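Report on the Open Day Visit to the Manipulation Lab, Herkport
Course: Introduction to Automation, second-year group
Submitted 31/10/2022

1. Purpose of the visit

The visit was a required part of the course and replaced the lab session planned for that week. Our group had already covered arm kinematics and basic motion planning in class, but only on the simulator. The task was to observe a working arm, write down how the task was set up, and compare it with the Ondard exercises from September. This report covers the tabletop demonstration only. The conveyor demonstration in the other hall is covered by the second group.

2. Organization

The demonstration was run by Sinéad Mac Mathúna of the Brodby project. The group was split into two halves, each with 20 minutes at the table. Rostislav Dvořáček supervised our half and kept the time. We were asked to stay behind the marked line while the arm was powered and to hold questions until it was parked.

3. Work area and objects

The arm works over a white table laid out with kitchen items: plates, a ketchup bottle, toy fruit, cookware and a small toaster oven. The items stay loose on the surface, and the layout is changed between runs. According to the presenter, this is done so that the program cannot rely on stored positions.
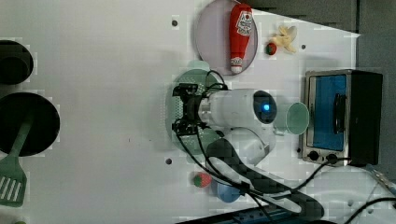 Each run starts from a short typed instruction, for example to move a piece of fruit to a plate. The operator enters the instruction at the control station, checks that the table is clear of hands, and releases the arm. The arm first moves to a viewing position, then approaches the object from above and closes the gripper. If the grasp is not confirmed, the arm backs up and tries again. The limit is two attempts, after which the run is logged as failed and the operator resets the table.

The presenter explained that the approach height is set per object class. Tall items such as cups need more clearance than flat ones, and the path planner treats the oven as a fixed obstacle with a safety margin on all sides. We asked how the margin was chosen. It was set by trial during installation and has not been changed.

4. Observed runs

Our half saw 9 runs. Of these, 7 were completed and 2 were logged as failed. Both failures involved small round fruit, which rolled when the fingers closed off center. The operator did not adjust anything between attempts. Runs with the banana were completed each time, although the approach was slow.

Speed was lower than we expected from the simulator. The presenter said the arm is limited during open days and normally runs faster. We had no way to check this.
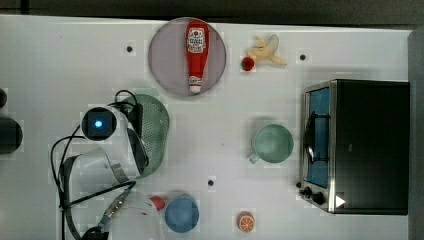 A second point concerns cable routing. In the simulator the arm has no cables, so every wrist rotation inside the joint limits is treated as equal. On the real arm the planner is given a narrower range for the wrist, and some grasps that look simple are reached by a longer path. Our Ondard models do not include this restriction. We suggest adding it to the next exercise, at least as a fixed limit on the last joint.

5. Comparison with class work

The sequence of steps matches the one taught in class: view, approach, grasp, lift, place. The main differences are in the handling of errors. In our own code a failed grasp ends the program. In the Brodby setup it is a normal branch with its own log entry, and the log is reviewed after each session using a tool called Shehu. We were shown the log screen but were not given a copy, so the run counts in section 4 come from our handwritten notes.

6. Limits of this report

We did not measure times or positions. The number of runs is too small to give a success rate that means anything. The questions on gripper force were not answered during the visit and have been sent to the lab by email. Any reply will be added as an appendix.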